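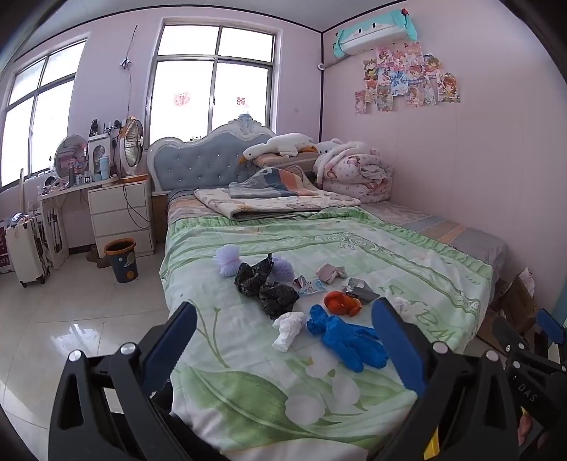 The Open Day at Dretbridge

The Saturday demonstration had been announced as "Sorting, Live," and it drew thirteen visitors, most of them for the cookies.

Pallavi Gautam stood at the back and watched a gripper hover over a bedspread of trash. The blue glove was up first.

"My son's floor looks like that," said Ineke Desmet, "and he has no demonstration."

"It takes hold very gently," said Damián, who was reading from a card.

"It's a glove, dear. Grab it."

A man asked what it would cost. Damián turned the card over. The back was blank.

"And the goose?" said Pallavi.

"The goose isn't trash."

"Does it know that?"

Damián looked at the goose, sprawled head hanging on the bedding like a guest who had come early. He picked up his pen and wrote something on the blank side of the card.

"Any other questions?" he said, and Ineke put her hand up again.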